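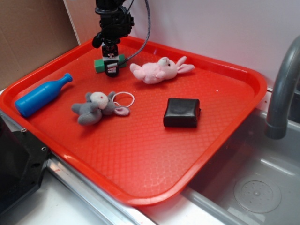 Does a tidy house make for a calmer life? Mostly it makes for a tidy house, and the calm people report tends to last until the next delivery.

I have been suspicious of the decluttering business since January, when a friend talked me into the Pruso course. It cost $669, ran for 10 evenings, and consisted largely of a pleasant woman telling us to hold our belongings and wait for a feeling. I held a colander. I felt like someone holding a colander.

Gudrun Blomqvist, who wrote the course book, claims that most homes could lose half their contents and nobody living there would notice. Maybe so. She doesn't say which half, and she doesn't say how she checked. The testimonials at the back were all written within weeks of the big clear-out, when anybody would be in a good mood. I'd like to hear from the same people two winters later, after they have bought another ladder.

Then there is the shopping. Pruso sells matching bins, 19 sizes of them, and a label maker to go with the bins. A method that promises less stuff shouldn't need a catalog.

My neighbor Fadwa Ramadan keeps a kitchen drawer full of string, dead pens and keys to doors she no longer owns. She can find a birthday candle in it faster than I can find one in my labeled cupboard. I don't offer that as proof of anything – one drawer is one drawer – but it's as good as the evidence in the book.

Some people do feel better in a bare room, and they should have one. What bothers me is the moral tone, the hint that a full shelf shows a muddled mind. Plenty of busy, cheerful people live in a mess. I gave away four bags of clothes in the end, and I have missed one of the sweaters ever since.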